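Review: The Nasent Hand-Held Gripper Kit

Posted in Equipment Notes
156 shares | 10 comments

Readers of this blog have asked on several occasions for an assessment of the Nasent hand-held gripper kit. Our office in Ventura received one in April, and it has been in regular use since then. The following review sets out what is supplied, how the kit performed in ordinary tasks, and the conditions under which I would recommend its purchase. The unit was bought at the listed price of $1223 through the reseller Uvby. Neither company was given sight of this text before publication.

The kit consists of the gripper itself, a pair of spare jaw pads, a charging cable, a printed guide of modest length, and one year of access to Kindulano, the software in which recordings are stored, trimmed and labeled. A carrying case is offered separately. I did not order it, and I regret that decision, as the box in which the unit is shipped does not survive repeated opening.

Setup took 50 minutes, the greater part of which was spent on the Kindulano account. The guide assumes that the purchaser already holds a license key, but the key is sent by a separate message that arrived the following morning. Purchasers should request it at the time of order. Once the account was active, the gripper was recognized at the first attempt and required no adjustment before a first recording could be made.

The body is gray plastic with curved sides, and it is wider than the product page suggests. Persons with small hands may wish to try it before committing to a purchase. Two of my colleagues found it comfortable for short periods only. I was able to work with it for most of a morning, although I would advise regular rest, particularly when the arm is held above the level of the table.

The jaw pads are the strongest part of the design. Each is black, with a rounded rim and a mesh-textured inner face, and they hold light household objects securely without the need for a hard squeeze. Our trials were confined to the sort of item that is found in any office: cups, small boxes, pens, folded cloth and artificial flowers. Cups gave the best results. A thin plastic cup could be lifted by its side and set down again without visible damage. Flowers were more difficult, as the stems tended to turn between the pads when taken singly, and a bunch had to be approached low down, where the stems are closest together. Pens lying flat on a table were the least satisfactory of all, and I would not recommend the kit to anyone whose work depends on small, flat or very thin objects.

The wide view of the built-in camera is an advantage in most respects. The object and both jaws remain visible throughout the approach, and there is rarely any doubt afterward as to what was being handled. Straight walls and beams do appear curved, and a good deal of the surrounding room is recorded along with the tabletop. Offices with rules on the recording of staff should settle that question before the kit is taken out of its box.

Kindulano is adequate. In our trial, 156 recordings were uploaded over the office network, of which 10 had to be sent a second time. The labeling screen is plain and quickly learned. The search function is weak, and it does not accept partial words. Requests for help were answered within one working day, courteously and in full, and a fault in the trimming tool was corrected during the review period.

With regard to price, the cost of the unit is reasonable. The cost of the software after the first year is less so, and Uvby was unable to confirm whether recordings remain available to customers who do not renew. I have asked Nasent for a written answer and will add it to this page when it is received.

On balance, the kit is recommended for small teams that handle light objects at a table and are content to work within one supplier's software. Larger teams should request a loan unit first. Spare pads may be ordered in pairs only.
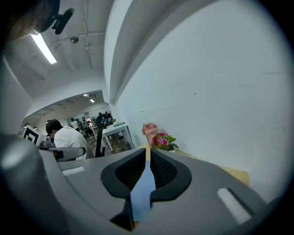

The kit in use at the long table, with the cup and flowers beyond the jaws.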